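Boxes, leads and chairs - clearing the back store at Jovcombe

Gallery | January

Well, the back store is nearly done! I said I'd put something up on the page once we'd got through the worst of it, and I've had enough messages asking how it's going that I'd better get on with it. I've written far too much as usual, so scroll down if you only want the photo.

For those who haven't been in, the back store is the long thin room behind the Zundar workshop, the one with the door that sticks. Everything we've ever unplugged has ended up in there. When Sarita and I did the first count we got to 492 leads, and that was before Ryota opened the cupboard under the sink and found another carrier bag (we didn't count those, we went and had lunch).

We started with the shelves nearest the door. Géza had the good idea of working off chairs - you stand a box on a seat, it's at the right height, your back doesn't go, and when it's sorted you carry the box off and put the next one up. We'd been kneeling on the floor until then like complete fools. The folding ones are best for it as they tuck away behind the door afterwards, though the moulded ones will do if you've got a small box and don't lean on it.

Each box gets gone through the same way. Anything soft comes up to the top or goes over the side, so you can see what's underneath. Then the cables come out one at a time, get untangled, coiled and taped. Yuzuki is very firm about coils! She likes them about the size of a saucer, ends together, and a bit of tape round the middle that you can get off again without leaving glue all over it. I had been doing mine round my elbow for twenty-odd years and was told to stop, so I have stopped, mostly when she's looking.

On tape - we got through a silly amount. The cheap rolls from Imai were fine for coils but hopeless on cardboard, they just lifted at the corners overnight. The Jestex ones stuck properly and I'd get those again. If you're coming to help with the last shelf, please bring a roll of whatever you've got, any colour. Itsuki wanted a colour system (one for power, one for sound, one for "don't know") and it lasted until the first colour ran out at four in the afternoon. So I'm afraid a bit of tape on a cable tells you it's been handled and nothing else.

What we're keeping: anything with both ends sound, the short black power leads, all the clear tubing over 90 centimetres, and the little connectors, which have gone into jam jars for now. Lids on please. What's going: split leads, mystery plugs that don't fit a single thing in the building, and the grey ribbon stuff, unless someone can tell me what it's for before the end of the month. There was a very sad extension reel as well, which Géza has taken home "to look at". I give it a year.

Boxes next. We had a lovely stack of new flat ones all ready and hardly used them, as the old brown ones were perfectly good once they'd been emptied. Old labels don't mean much any more, so don't go by what's printed on the front, go by the slip of paper tucked in the top. If there's no slip, it hasn't been done. Sarita has written more than 600 of the little slips over the winter, so somebody buy her a nice pen.

Still to do: the top shelf (needs the tall steps), 2 crates of adaptors, and sweeping up. The floor is going to be a treat, there are little snipped ends everywhere and I keep finding them in my socks. We'll be in from ten most mornings and there's always tea on, just knock hard on account of the door. If you've lent us anything in the last few years and would like it back, now's a good moment to say so, before it gets coiled and taped and put in a jar!

Thanks to everyone who has turned up so far, and to Ryota for the soup. I've kept this gallery to my favourite and I'll add more when the top shelf comes down - click it for the big version.

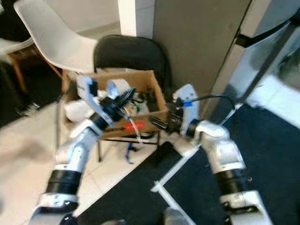
Leads, a roll of white tape and a very full box, up on the black chair.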